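Skorel Residents' Help Pages
Furniture and Interiors > Tables and Worktops

Question
Pale table: which finish should be applied, and how should it be looked after?

Submitted by: Otow Hall bookings desk
Status: open, 3 replies

The hall has recently taken delivery of a table from Baran for use in the small meeting room. It was supplied without care instructions, and the delivery note states only "light wood, finished". The table will be used for craft sessions in the morning and for tea and coffee from 3 o'clock onwards, so both glue and hot cups are to be expected.

Guidance is requested on the following points.

Is it possible to establish whether the top has been oiled or varnished without damaging it? Is a further coat advisable before the table is put into regular use? Which cleaning products should be avoided? The previous table was wiped down daily with a general kitchen spray and became dull and rough within two winters, and it would be preferable not to repeat this.

Replies

Reply 1
Posted by: Sosteck Reuse Workshop

The usual test is to place a few drops of clean water on a part of the table that is not normally seen, such as the underside of the top or the inside of a leg. Leave the drops for 17 minutes and then blot them away. If the wood has darkened, the surface is either bare or has only a thin coat of oil. If the water has remained in beads and no mark is left, the surface is probably varnished or lacquered. Please note that the underside is sometimes left unfinished by the maker, so a second test at the edge of the top is recommended before any decision is made.

Should the surface prove to be oiled, a maintenance coat may be applied as follows.

1. Clear the table and remove dust with a dry, soft cloth. Wipe once with a cloth wrung out in plain water and allow the wood to dry overnight.

2. Establish the direction of the grain. On pale wood this is not always obvious under ceiling lights, and it is easier to judge in daylight from a window to one side. The grain does not necessarily follow the long edge of the table. The lines on the light top shown here are soft and wavy and run on the diagonal, and the cloth should be moved along them.
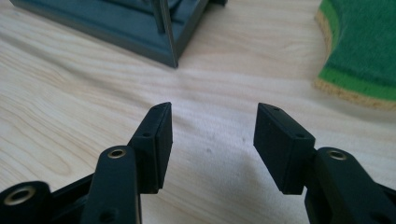 3. Apply a small amount of clear furniture oil with a lint-free cloth, following the grain. Wipe off the surplus after the period stated on the tin. Oil left standing becomes sticky and is tedious to remove.

4. Allow the table to stand unused for two full days. Spread used cloths out flat in the open air to dry - they must not be left in a heap, as oily cloths can catch fire without a flame.

If the surface is varnished, no oil should be applied. A damp cloth and a little washing-up liquid are sufficient. Kitchen sprays containing bleach or ammonia are best avoided on either finish.

Reply 2
Posted by: user Baran17

Use a tablecloth. An oilcloth one wipes clean.

Reply 3
Posted by: Skorel Lettings Office

Further to the first reply, this office would add that coasters and a craft mat should be provided in the room itself and not kept in a cupboard elsewhere, where hirers do not look for them. White rings left by hot cups on varnish will sometimes fade within a few days if left alone. Dried glue should be softened with a warm, damp cloth and lifted with a plastic scraper. Sandpaper should not be used on a single spot, particularly on pale wood, as the patch will show. It may also be worth asking Baran in writing which finish was used, quoting the number on the delivery note.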